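4. Channel bundles and subscriber retention

4.1 Setting and data

The two services studied in this section, Drarnix and Fodau, both sell a base package of live channels over the internet and let the subscriber add premium channels month by month. Neither requires a set-top box or a fixed contract. They differ in how the premium channels are sold. Drarnix offers each one separately, at its own price, and the subscriber may drop it at any time without touching the base package. Fodau sells the same channels only as a bundle, named Posum, which is added or removed as a whole.

The data come from a panel of 806 households. Each household held a base package with one of the two services when the panel began and gave consent for its billing record to be read at the end of every month. Households that changed from one service to the other during the period were kept in the panel but are treated as having left the first service on the date of the change. Free trials are not counted as subscriptions until the first payment is taken.

Of the full panel, 385 households held at least one premium channel, or the bundle, in the opening month. These form the main sample. The remainder are used only in the comparison of base package retention in Section 4.4, where the question is whether a household with no premium channel leaves sooner than one that has taken a premium channel and later dropped it.

4.2 Measures

We use three measures of retention. The first is base retention, defined as the share of households still paying for the base package in a given month. The second is premium retention, defined in the same way for any premium channel or for the bundle. The third is the return rate, which is the share of households that dropped a premium product and later paid for it again within the panel period.

The return rate needs some care. On Drarnix a household may drop one channel and take up another in the same month. We do not treat this as a return, nor as a loss, but as a switch, and switches are reported separately. On Fodau no switch of this kind is possible. A simple comparison of the two services on premium retention would therefore favour Drarnix if switches were counted as continued custom and Fodau if they were counted as losses. Both versions were computed. The ordering of the services did not change between them, although the gap was smaller in the second.

Viewing time was not available at the level of the single programme. The services report only whether a channel was opened in a given month and on how many separate days. We take a channel as active if it was opened on at least 5 days in the month. The threshold was chosen before the billing records were joined to the viewing records and was not changed afterwards. A lower threshold raises the number of active channels on both services and leaves the main results in place.

4.3 Results for premium products

Premium retention was higher for the Posum bundle than for any single channel on Drarnix. The difference was clear in the first months and narrowed after that. By the close of the panel the bundle and the most widely held single channel were close enough that we do not regard the difference as reliable.

Most of the early difference can be traced to households that held one single channel and had opened it for one series. In these households the channel was commonly dropped in the billing month after the last episode was released. The same pattern of viewing was present among bundle households, but it was less often followed by a cancellation. Two readings are possible. A bundle household may find a second use for the product once the series ends. It may also delay cancelling where the loss appears larger, whether or not the other channels are watched. The viewing records give some support to the second reading, as many bundle households that stayed had only one active channel throughout.

Switching on Drarnix was concentrated in October, when two of the channels began new drama series. Households that switched in that month had higher base retention in the months that followed than households that dropped a channel and took nothing in its place. We make no causal claim on this point. Households that switch are likely to be more engaged with the service to begin with, and the panel holds no measure of engagement taken before the premium product was bought.

Price changes during the period were small. Drarnix raised the price of one channel on 2018-07-02, and Fodau left the price of Posum unchanged. Removing the affected channel from the analysis has little effect on the estimates.

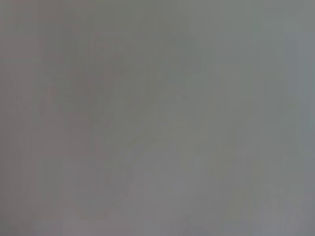 Figure 3

4.4 Results for the base package

Base retention was similar on the two services. Among households with no premium product in the opening month, the share that stayed fell at a steady rate and showed no marked seasonal movement. Among households that had held a premium product and dropped it, the fall was steeper in the month directly after the drop and then settled to the same rate as the others.

This finding bears on the common view in the trade that a premium channel protects the base package. In our sample it does so while it is held. Once it is dropped, the household passes through a short period in which it is more likely than others to leave altogether. On Drarnix this period was less marked, which is in line with the option to drop one channel while keeping another. On Fodau, where the only choice is to keep or remove the bundle, more of the households that removed it also closed the base package in the same billing month.

We repeated the analysis with households in the Urban region left out. Cable competition is strongest in that region and several operators ran price offers there during the period. The steeper fall after a drop remained, though its size was reduced for both services.

4.5 Limits

The panel is drawn from households that agreed to share billing records, and such households may be more settled than the general customer base. Shared accounts are a further difficulty. Where two homes used one account, the record shows a single household with unusually high viewing, and no reliable way was found to separate them. Accounts that were plainly shared, judged by logins from distant places on the same day, were removed before the sample was formed.

Finally, the comparison rests on one service of each type. Differences in the base channel line-up, in the quality of the apps and in customer support could all affect retention, and they cannot be told apart here from the effect of bundling. Section 5 takes up part of this problem by using a change in the make-up of the Posum bundle, which altered what the bundle contained without altering its price.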